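Since I moved to Ballbridge I cook soup almost every evening. My mother's lentil soup needs only onion, carrot, red lentils and a lot of lemon, but for years mine tasted flat.

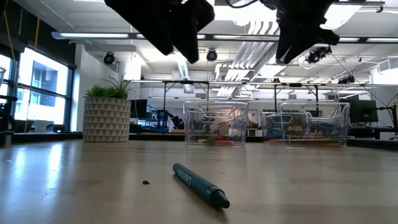
The mistake was the cumin. I added it at the end – she fries it first in butter, until the kitchen smells of it. Now I do the same, with 200 grams of lentils for two people. 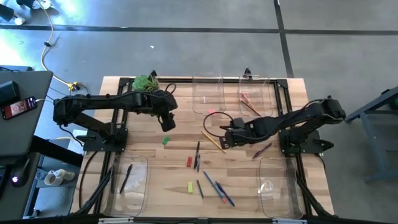
For the top I like fresh mint, chopped very small. I tried to grow it on my window and it died twice. A little succulent, green with leaves like a rosette, would suit me better, but you cannot put it in soup. So I buy my mint at the market in December too.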